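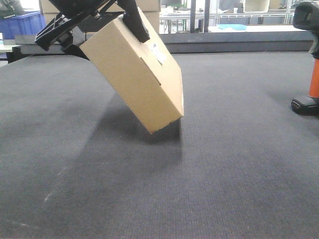 Okay, hi everybody. Quick hello, then straight into the change-of-position form, the one you all email me about.

At Olvera we had 2000 people on the books and one paper form for everything – raise, transfer, new title, leaving. Same boxes every time! I filled in my first one wrong and so did my boss.

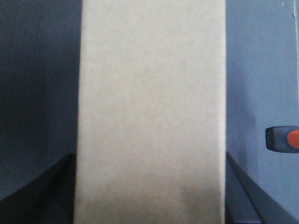 Start with the effective date. Please, please don't put the day you signed it. Payroll reads that box first, and if it says Sunday, they'll send it right back (ask me how I know).

(Pause. Ask who's had one bounced.)

Next, box 7, reason for action. Write it in plain words. "Moved from Larkus site to Stincombe, same pay" is great. "Per discussion" is not, I wasn't in the discussion.

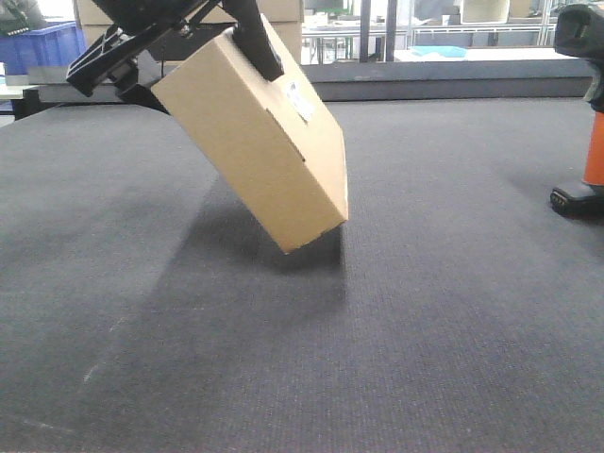
Box 8 is the supervisor's signature, and it has to be the new supervisor if the person is moving. People get this one backwards a lot, me included.

Gollolov users – the online version fills in the old job title for you, so check it before you hit send.
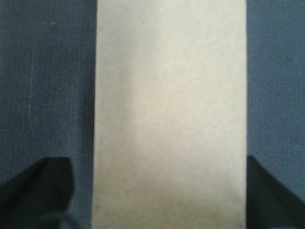
Then keep a copy for the employee. They'll want it when they apply for a mortgage, trust me.

Leave 20 minutes for questions. Blank forms are by the door, grab a couple.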